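Grorkevero Two-Arm Cell -- User Guide
Section 6: Fault 67, "Grip Lost," When Handling Rolls

Please read this section completely before you clear the fault for the first time. It applies to cells which move rolls of bags and small containers between open bins. For glass and for heavy parts, read Section 8 instead.

Fault 67 means that the jaws of one arm closed on an object, the gripper reported a good hold, and then the jaws moved again without a command. In most cases the object slipped or turned. Sometimes only the outer layer of a roll gave way and the roll is still in the jaws.

Wrist camera, jaws open at the yellow bin:

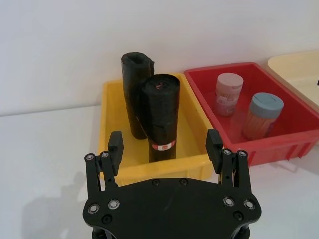
Head camera, both arms over the bins:
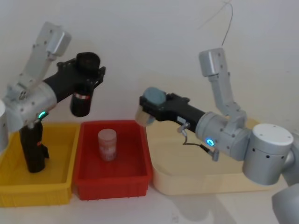 Wrist camera, a roll held in the jaws:
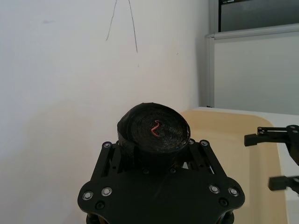
6.1 What you will notice

The arm with the fault stops where it is. Its status light changes to red and the operator panel shows "67 GRIP LOST" together with the letter L or R for the arm. The second arm finishes its present movement and then waits.

During normal work the light is green on an arm that is carrying out its program, and blue on an arm that is holding its position for the other one. A blue light does not mean that the arm is switched off. It can start to move at any moment when the other arm gives the zone free.

CAUTION: Do not put your hand between the two grippers when one light is green and the other is blue. The same is valid when one light is red and the other is blue.

6.2 Before you touch anything

1. Press the red stop button on the table, not the pause key on the panel. The pause key stops the program but leaves the arms with power.

2. Wait until both status lights are dark. This takes up to 6 seconds.

3. Look at the jaws from the side. If an object is still held, assume that it can fall. The fingers keep their position without power, but they do not correct the force any more.

4. Hold one hand below the object, palm up, and turn the release screw at the back of the gripper with the key supplied. Turn slowly. The fingers open a little with each half turn.

5. Take the object out and place it outside of the bins. Do not put it back yet.

WARNING: Never pull a roll out of closed jaws. The fingertip pads can come off with it, and the linkage pins may bend. A bent pin is difficult to see and will cause the same fault again after some hours of work.

6.3 Check the roll

Rolls of thin plastic are the most frequent reason for this fault. The material is smooth and the outer layer is often not fixed. When the pads press on a loose layer, the layer slides and the rest of the roll slides inside of it.

1. Feel along the side of the roll. If the outer layer moves under your finger, wind it tight by hand in the direction of the spiral.

2. If there is a paper band, check that it lies flat. The pads should not close on the edge of the band. It is better to hold the roll above or below it -- see the setting "Grip height" in 6.5.

3. Look at the end of the roll which stands up in the bin. A crumpled end appears taller to the camera than it is, and the gripper may then close too high. Press the end down or fold it in.

4. Squeeze the roll lightly. A roll which has become oval can be used, but place it with the narrow side between the fingers.

Please do not use adhesive tape to close the roll. We have seen tape stick to a pad, and then the jaws open but the roll stays hanging on one finger. This is more dangerous than a normal slip, as the arm believes it is empty and moves with full speed.

6.4 Check the gripper

1. Wipe both fingertip pads with a dry cloth. If they are still shiny, use a cloth with a little water and let them dry. Do not use oil or furniture cleaner near the pads.

2. Push each fingertip gently to the left and right. There should be no play. If one side moves more than the other, look at the pivot bolts of this linkage and tighten them by hand with the short key. Do not use an electric screwdriver.

3. Check that the two pads meet flat. Close the jaws on a sheet of paper by means of the release screw and pull the paper. It must hold at the upper and lower edge of the pads.

4. Follow the cable along the arm up to its connector. A connector that is not fully inserted can give a wrong finger position, which the controller also reports as fault 67. In this case the object did not slip at all.

Note: If the panel shows L and R in turn, with no object dropped, begin with step 4. You will save time.

6.5 Settings

Open the Skultance panel, choose "Tools" and then "Gripper." The following values are correct for bag rolls when the cell is delivered:

Grip force: 40 percent
Hold check: 300 ms
Grip height: middle
Speed with object: reduced

Change only one value at a time and run the cell with one roll before you change the next one.

If rolls slip although they are wound tight, raise the grip force in small steps. Too much force presses the roll oval, and an oval roll turns more easily, so a higher value does not always help. If you carry containers with a lid in the same program, give them a separate entry in the object list. The force for a roll can press a thin container until the lid jumps off.

Do not reduce the hold check to make the cell faster. With a short check the arm lifts before the outer layer has settled, and the slip then occurs over the gap between two bins and not inside of the bin.

6.6 Restart

1. Remove everything which has fallen on the table, also small parts. Look behind the bins, at the wall.

2. Push the bins back to their positions. An arm that stopped low may have moved a bin without tipping it. The yellow and the red bin stand close together, and the rims must not lie one on the other.

3. If a finger was inside a bin when the arm stopped, choose "Lift straight" before any other movement. "Home" is not permitted from this position. The arm takes the shortest way home, and it can carry the bin along.

4. Release the stop button by turning it. Step back from the table.

5. Press "Clear" and then "Empty jaws: yes" on the panel. The arm opens its jaws fully. Answer "no" only if you have left an object in the jaws on purpose.

6. Place the roll upright in its bin and start with "Single cycle." Keep one hand on the stop button until the roll is put down.

CAUTION: After "Clear" the waiting arm may move first, also when the fault was on the other side.

6.7 Report from a customer site

The warning in 6.1 was added after an event in the packing room at Krasniqi on 13 January 2020. We print the short version with their permission.

The left arm stopped with fault 67 while carrying a roll. The operator pressed the pause key and reached in to take the roll, which was hanging by its outer layer. A colleague at the panel saw the message, thought the table was free and pressed "Clear." The right arm, which had been waiting with a blue light, moved to its next position and pressed the operator's forearm against the rim of a bin. She had a bruise and returned to work the same day. The speed was reduced, otherwise the injury could be worse.

Rostam Jalali of Domolham service visited the site and found no defect in either arm. The left pads were dirty, and the pause key had been used in place of the stop button for several weeks. Since software update of February the panel asks for a second confirmation when "Clear" is pressed out of pause. Cells without this update have the old behavior, so please check your version under "Tools," "About."

If two persons work at the cell, the one who reaches in also presses "Clear." The other one keeps away from the panel. Please write this on the card at the table.

6.8 When to call service

Call if the fault comes back three times in one shift with different rolls, if a pad has come loose, if a finger has play after tightening, or if an arm has touched a person, even lightly. Leave the cell stopped in the last case.

Have ready the letter from the panel, the grip force value and the kind of object. Save the fault log before you switch off the main power -- the log keeps only the present session.

Domolham service desk: ask for Mahtab Kermani (grippers and pads) or Nasrin Akbari (panel and software).

Next: Section 7, Replacing the Fingertip Pads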